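4. Where the kettle stands, and what its cord does

The first two parts of this paper looked at what people say about tea corners in shared offices. This part looks at the equipment, and it begins with a complaint about the literature. Household research has a habit of treating the electric kettle as a solved object. It heats water, it shuts off, it gets descaled or it does not. The Hanport guidelines for shared kitchens, which are the most widely copied in our region, give the kettle a single paragraph, and that paragraph is mostly about capacity. We doubt that capacity is what makes a tea corner pleasant or annoying to use. We also doubt several of the things that have been put forward in its place, including one or two that we put forward ourselves in an earlier report.

Three claims come up again and again in the guides we collected. The first is that a kettle should have a table to itself. The second is that its handle should face the person who walks up to it. The third is that cord length should be kept as short as possible. All three sound sensible. None of them, as far as we could find, has ever been tested by anyone who then wrote down how the test was done.

4.1 The cleared table

The Istmont handbook recommends what it calls a "dedicated surface," meaning a table with a kettle on it and no mugs, no tea caddy, no sugar and no tray. The argument is that spills are easier to see and wipe up on a plain surface and that people do not reach across a hot appliance for a spoon. Figure 4 shows a layout close to the one the handbook has in mind, with a black kettle on a plain white table.

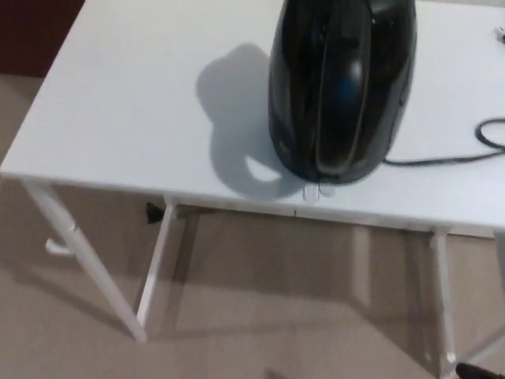 Figure 4. Black electric kettle on a white table, with the cord running off to the right.

Our first objection is practical. A person making tea needs a place to put a mug, and if the mugs are in another part of the room the person carries either an empty mug to the kettle or hot water away from it. The handbook assumes the first. In the two offices where we asked for written logs, people reported doing both, and the logs were too patchy to say which was more common. We mention this because the handbook cites a log study by the same method and reports a clear result. We would like to see the raw sheets.

Our second objection concerns the word "plain." A white surface is recommended on the ground that it shows water. It may well show tea. Whether it shows clear water better than a gray or wooden surface is another matter, and one that depends a good deal on the light. Under a strong side light a glossy dark kettle puts a large gray shadow on a white top, and the shadow falls close to the base, where drips would be expected. Anyone who has tried to find a puddle inside a shadow will see the difficulty. The handbook says nothing on lighting at all.

We do not claim that the cleared table is a bad idea. It costs nothing where a spare table exists. But the case for it rests on a handful of opinions repeated until they looked like findings, and a facilities manager who prefers a crowded shelf has not been shown to be wrong.

4.2 Which way the handle points

Handle direction has drawn more attention, mainly through the Mazandarani scale, which scores an appliance on how far the wrist must turn to pick it up. A handle pointing straight at the user gets the best score. The scale is easy to apply and has been used on kettles, coffee pots and watering cans. Its weakness is that it scores the pick-up and ignores the pour. A kettle taken by a handle that faces the body has its spout facing away, and the mug then has to be beyond the kettle or the user has to swing the whole thing around. With 500 milliliters of water inside, that swing is a small matter. With a full load it is less small, and the people who find it hardest are the ones the scale was meant to help.

There is also the question of who the user is. A table pushed against a wall has one front, and the scale works. A table in the middle of a room has no front, and a score computed for it describes the habits of whoever did the scoring.

A kettle turned with its handle toward the near side, standing on the right half of the tabletop, would do well on the scale. It leaves the left half open, which is useful for a mug if the user is happy to turn the spout that way.

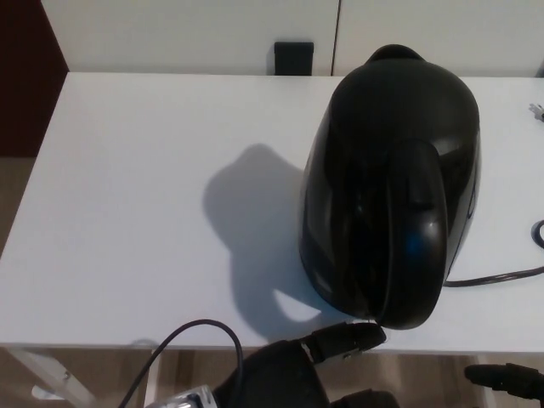 4.3 The cord

The advice to keep the cord short is the oldest of the three and has the best reasoning behind it. A cord that hangs over an edge can be caught by a sleeve or a bag, and a full kettle on the end of it is a serious hazard. We have no quarrel with the reasoning. Our quarrel is with the step from "do not let the cord hang" to "buy the shortest cord you can find."

A short cord ties the kettle to the outlet. Where the outlet is at the back of a deep counter, the kettle ends up at the back as well, and people lean in over it. Where the outlet is beside the table, the kettle ends up at the edge. The Zeseck survey of shared kitchens, which covered 29 rooms, lists cord length for every kettle but does not record where the outlet was. That makes its main table nearly useless for the purpose to which it is usually put. A long cord in a room with a distant outlet and a long cord coiled on a counter are entered as the same thing.

What seems to matter more is slack, and where the slack goes. A cord that leaves the kettle along the tabletop and curls near the table's edge has its spare length right where a passing hip or chair back could meet it. Moving the loop back toward the kettle would take a moment. None of the guides asks for it, perhaps because it cannot be written into a purchase order.

The plug deserves a sentence too. Some guides ask that the kettle be unplugged when not in use, and then leave unsaid where the loose plug should go. If it is left on the tabletop it takes up room at the edge and may sit in water that someone has dripped. If it is dropped behind the table it is a nuisance to get back. We suspect that most people who read the rule obey it for a week.

4.4 Small parts

One matter is missing from every source we read. Tea corners gather small loose pieces, and these tend to lie near the kettle for a long time with no one sure whether they are needed. In the setting of Figure 4, two small clear plastic pieces with rounded ends lay side by side in front of the base, close to the front edge of the table. We do not know what they are for, and it would be easy to guess. The sensible rule is probably that a loose piece goes into a labeled cup or into the trash, and we offer it with the warning that it is opinion, no better supported than the advice we have been criticizing.

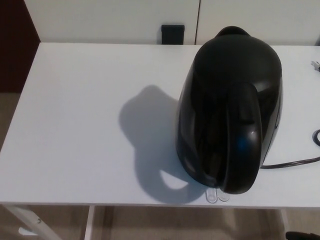 Should a shared kitchen give the kettle a table of its own?

Where a table is going spare, there is little harm in it, provided mugs can be set down within reach of the spout. The evidence does not justify buying a table for the purpose or throwing out a shelf that already works.

4.5 Limits of this part

Our own material is thin. The logs came from two offices, both with paid cleaning staff, and neither would let us stay in the room while people made tea. The figure shows a kettle that is standing still, and a standing kettle says nothing on how people behave when there is a line for it. We did not measure spills. We read the guides in the versions available to us, and the Hanport guidelines have been revised at least once since, though we were unable to get the newer text before this paper was due in September.

We have also been hard on the Mazandarani scale without offering a replacement. A fair test would compare the same kettle in 4 positions on the same table, with the handle turned a quarter each time, and would count the pour as well as the lift. It would need users of different heights and at least a few who are left-handed. Until such a test is run we would treat a handle score as a description of a kettle's position and leave comfort out of it.

The next part turns to water: who fills the kettle, how far, and whether the marks on the inside are read by anyone.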